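Grurnport Should Stay Where It Is

Every few years somebody with money looks at Grurnport and decides the club is in the wrong place. The latest plan is the most serious one so far. The owners want to leave the old ground by the rail yard, build new out past the ring road at Gidov, and start the first season there under a refreshed name. The name has not been announced, but the drawings that were shown to season ticket holders in March had a blank space on the front of the stand where the word Grurnport would normally go.

I have been going to games there since I was 7, and I think the plan is a mistake. I don't think the people behind it are villains. They bought a second-division soccer club with a leaking roof and a pitch that floods in the corner nearest the canal, and they would like to own something better. The way they want to get it is what I object to.

Start with the ground. It holds fewer people than the new one would, the restrooms are bad, and parking is close to impossible. All of that is true. It is also a short walk from two bus routes and the train station, and on match days the streets between the station and the turnstiles are full of people who came without a car. The Gidov site has no train. The owners say there will be a shuttle. Anyone who has stood in the rain after a night game waiting for a shuttle knows what that is worth, and a family with small kids will do it once.

We have seen this happen close to home. Fernik moved out of its town center ground and into a bowl beside the highway. The first season went well. People were curious, and visiting fans bought up their whole allocation because they wanted to see the place. By the third season the upper tier was closed for most games and the club was covering seats with sponsor banners. The team was no worse than before. It was the same team, more or less, finishing in the same part of the table. What had gone was the crowd that used to decide at lunch to go to the game that afternoon.

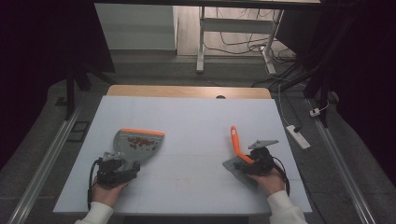 The owners' answer is that Fernik was badly run and Grurnport won't be. Maybe so. But a lot of what they are promising depends on money that isn't there yet. The new ground is supposed to pay for itself through concerts, conferences and a hotel. Dmytriv was told the same thing about its own stadium, and the hotel there is still a fence around a patch of gravel. The club kept the loan payments. It sold its best midfielder to meet one of them and its goalkeeper to meet the next, and it went down at the end of that season with a squad made up mostly of loan players.

Then there is the name. I have heard people say that the name doesn't matter, and that fans who complain about it are being sentimental. I would say that sentiment is most of what the club has to sell. The soccer at this level is all right. Some weeks it is good. If all you wanted was 90 minutes of good soccer you could stay home and watch a better league on television for less than the price of a ticket. People go to Grurnport because it is Grurnport, and their parents took them, and the man who sells programs by the north gate has been shouting the same thing in the same voice for as long as they can remember.

The club has played under that name for more than 100 years. It has been through two bankruptcies and a fire in the main stand. In each case the thing that got it going again was local people putting in money they did not expect to get back. I doubt they would have done that for a brand. I doubt they would do it the next time either, if the name on the shirt had been picked after a round of market research and the ground was a half hour's drive from anyone who cared.

I should be fair about the other side. The younger fans I talk to are more open to the move than I am. They would like covered seats and food that is not a gray burger. A few of them have friends who use wheelchairs, and the access at the current ground is a disgrace. There are eight spaces, all of them at pitch level behind the corner flag, where you get wet and can't see the far goal. That has to be fixed whatever happens, and the club should have fixed it long before anybody drew a hotel.

It could be fixed where it stands. The rail yard next door has been half empty for years, and the city has said it would talk about selling a strip of it. That would be enough to rebuild the east stand with a proper roof, wide entrances and raised platforms for wheelchair users. The drainage in the canal corner could be done in one summer. It would cost a good deal less than Gidov. It would not bring in conference bookings, and I suspect that is why it got one paragraph in the owners' document and Gidov got the rest.

The league has to approve any change of name or ground, and it has asked the club to show that it has consulted its supporters. So far that has meant an online form with three questions, none of which asked whether we wanted to move. One asked which kinds of food we would like to see in the new concourse.

I would ask for a proper vote of season ticket holders, with both plans priced and printed side by side. If most people then choose Gidov, I will be sorry about it, and I will probably still go for a year or two. But they should have to ask us first, and they should have to put the name of the club on the ballot.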